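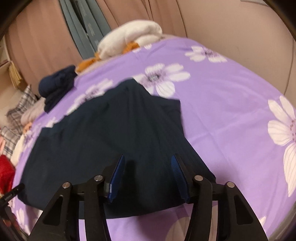 Still grinding the Lasberg pass, send help

OK quick one before work. I said last month I wasn't going to touch the season pass in Sonus again. Lasted maybe a week. Then they put the Haddadin armor on tier 60 and here we are, up at 6 am doing dailies in my socks.

For anyone who doesn't play: Sonus is a co-op shooter, four people, big bugs, loud guns. You run a map, you get pass XP, you get hats. Lasberg is the new map and the whole season is named after it. Snow, cable cars, a brewery you can blow up. Great map! I love the map. The pass is the problem.

So the math. Each tier wants 3,000 XP. A full Lasberg run on normal gives me 418 if we get the bonus crate and 276 if we don't. And we mostly don't, because the crate is on the far side of the cable car and randoms will not ride the cable car. They just won't. They stand at the bottom and shoot at birds.

That's eight runs a tier with the crate. Eleven without. Runs are not short. I have a job and a sink full of dishes.

The weekly challenges help a bit but there are only 5 of them, and one is always "win with a melee only squad" or something else you need actual friends online for. Mine all moved on to that farming thing.

What I'd do if they asked me (they did not ask me)

Put the crate somewhere people walk past. Done, half the complaints gone.

Let us bank XP from the old maps. Right now the old maps pay in coins and coins buy nothing I want. I have a stupid pile of coins. I bought the frog banner twice by accident and there's no refund on banners, so I guess I own two frogs.

Stop hiding the one good skin at the end. Haddadin armor is the only thing on the whole track that looks like somebody spent an afternoon on it. Everything before it is recolors. Tier 22 is a brown version of tier 9. Tier 31 is a slightly browner version of teir 22. I took screenshots to compare and my sister couldn't tell them apart, and she does paint samples for a living.
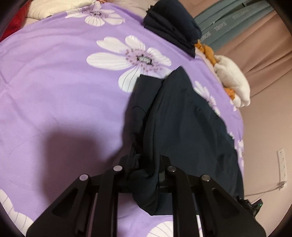

And the emotes, ugh. Three of them are the same wave. Left hand wave, right hand wave, both hands.

Controller stuff

Couple of people asked in the comments what I'm playing on since the stick drift post. Got a Fasto pad, the cheaper one. Verdict so far is fine. Triggers are a bit long for the shotgun, d-pad is mushy, battery goes forever. I turned rumble down to low because the cable car shakes the thing right off my knee. Dead zone I have pretty small, aim assist on, don't @ me, I'm tired and the bugs are fast.

One weird bug if you're on a pad too - if you open the map while reloading the reload cancels but the sound still plays. So you think you're loaded. You are not loaded. Died to that twice last night, once right at the extraction with the crate and everything. Reported it on the forum, got a "thanks we're looking into it" and then the thread got moved to general chat for some reason.

Anyway I'm at tier 37. Season ends in October so it's doable if I don't sleep much, or if they do a double XP weekend, which they did last season in the final stretch so fingers crossed. If you're on in the evenings and you will ride the cable car, leave your tag in the comments. That's the only requirment. I don't care if you're good, I'm not good.

More when I hit 40. Or when I quit again - could go either way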